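Slipping Grip: What Went Wrong With Our Stand Assembly Task
Project report, Tipene Pomare and Heledd Wynne

1. What we were asked to do

Our group got the Gitska task: have a two-armed robot hold a white plastic stand and work on the joint where the pole meets the base. The course handout calls this "a routine two-handed job." We had doubts about the word routine in May, and we have more of them now.

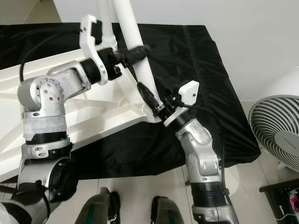
Figure 1. Both arms on the stand, over the black cloth.

The plan gave each arm one job. The left arm keeps the pole steady by the black handle that sticks out from its side. The right arm works low down, near the hub. If the left arm lets the pole turn even a little, the right arm is aiming at a spot that has moved.

2. The fault

We ran 15 trials. In 4 of them the controller reported a firm grip while the part was sliding in the fingers. It did not stop and it did not raise a warning. Heledd caught the first one by ear, from a scraping noise, and hit the stop button. A safety system that depends on a student having good ears is not much of a safety system.

The grip software, Flivorex, decides that something is held by looking at motor current. We set the limit at 80 percent, as the manual told us to. Our guess is that a jammed finger and a good grip look the same to it.

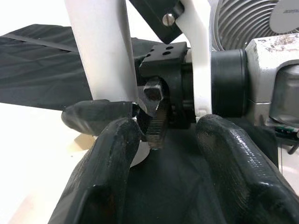

Figure 2. Ridged tool piece between the fingertips, clamp block behind.

Small hard parts worried us most. The fingertips are rounded, so there isn't much contact area on a narrow piece. Tipene thinks the fingertip shape is the whole problem. Heledd does not -- she points out that the log said "held" either way, and new fingertips won't fix a log that is wrong.

3. What we tried

We lowered the closing speed and repeated the failed trials. The slips were shorter, but the false "held" message still came up. Then we added the Trondetti slip check, which compares finger position before and after closing. It flagged some good grips as bad, so we would not call it a fix.

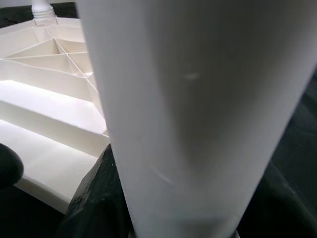 Figure 3. Gripper finger against the white cylinder, ribbed plastic to the left.

Wide, smooth parts bring up a different question. A finger can be touching one side and still not be holding anything, and our setup has no direct way to tell. The Jiang method from the reading list claims to handle this with current alone. We could not get the same result, and its test parts were all foam blocks.

4. Where this leaves us

We do not think the arms should run without a person at the stop button. Fifteen trials is a small set, and we changed speed and software in the same week, so we can't say which one shortened the slips. The next group should change one at a time and keep the raw current logs -- we overwrote ours.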